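Table manners: trays, mats and runners on a white table
Home & Kitchen > Tableware and Linens
30 replies, 258 views (showing selected posts)

jasmina_r
Started this topic on May 3, 2025

Right, I need opinions from people who care about this sort of thing more than my family does. We've got a white table in the kitchen and I'm trying to sort out what lives on it. I've bought a wood-look tray with a raised rim (the Pirix one, medium) and I've got my old woven runner that was my aunt's. My plan is tray in the middle, runner down one side, and then everyone just carries their plate over. My husband says a runner belongs in the middle or it isn't a runner. Is he right? And does anybody leave the tray out all day or do you put it away?

Borislav K
Your husband is right. A runner goes down the middle. If it's at the side it's a mat.

jasmina_r
It's the same bit of cloth wherever I put it, Borislav!

vesela_k
Tray out all day here. Salt, pepper, oil, the little dish for garlic skins, all of it on the tray. When I want to wipe the table I lift one thing and it's done. I had the Howlader tray before and the rim was so shallow that the oil bottle slid off the minute you tipped it, so do check the rim. Mine now has a proper lip you can get your fingers under.

Fatos D.
I'm going to disagree with Vesela. A tray left out fills up. Ours had batteries on it, a dead pen, school letters from November, half a candle. I put it on top of the fridge now and it only comes down when there's food to carry. The table looks twice the size.

vesela_k
That's a you problem Fatos, not a tray problem :)

Fatos D.
Fair.

Borislav K
What's the tray made of, Jasmina? If it's solid wood, don't leave the oil bottle on it. I ruined a good one that way, big dark ring, never came out. Sanded it, oiled it, still there.

jasmina_r
No idea what's under the surface, the label just says "wood finish". It wipes clean and it was cheap, that's all I know. My aunt's runner is cotton and it creeps about dreadfully on the white top, which is really why I wanted it off to one side where people aren't dragging plates across it.

luathai
Hello, tray person here, I've got far too many. For the creeping, cut a piece of that rubbery drawer liner a bit smaller than the runner and lay it underneath. Fusum do a roll of it and one roll has lasted me ages. Don't get the sticky-backed kind, it leaves marks on white tops and you'll be at it with a cloth and washing-up liquid all evening. Ask me how I know.

As for middle or side, I've always gone to the side. A runner down the middle with a tray on top just bunches up when you turn the tray round, and we turn ours all the time because everybody wants the pickles.

Borislav K
So don't put the tray on the runner. Tray at the end, runner in the middle. Solved.

luathai
And then the people at the other end can't reach it, Borislav. We've been through this on the placemat thread.

vesela_k
Oh no, not the placemat thread. 950 replies and we never did agree on round ones.

jasmina_r
Thank you Lụa, I'll get some of the liner. Do you think it matters if the tray and the runner don't match? The tray is quite orange and the runner is a greyish green. They looked fine in the shop light (well, one of them was in the shop) but at home I'm not so sure.

Fatos D.
On a white table anything goes with anything. That's the whole point of a white table.

vesela_k
I don't agree, white makes the orange look more orange. I'd want a bit of brown in the cloth to calm it down. If you can't bear to swap your aunt's runner, use it for Sundays or visitors and get a plain brown mat for every day. Mine wash at 30 and come out flat enough that I don't iron them.

jasmina_r
Ooh, that might be the answer. I'd rather not have pickle juice on my aunt's one anyway.

luathai
Brown and orangey wood on a white top is what I'd pick every time, Jasmina, and I wouldn't fuss over an exact match. Look at how the tray and mat sit together in the one I'm putting at the bottom: the tray has that warm orange-brown grain with a darker brown rim, the mat next to it is a dotted brown, and the white and grey stripes down its far side tie it back to the table. The mat is off to the right and the tray has the white to itself, so Borislav can be cross about it if he likes. I'd go for a stripe like that over a fringe, by the way – fringes get in the gravy.

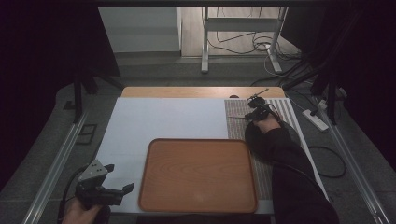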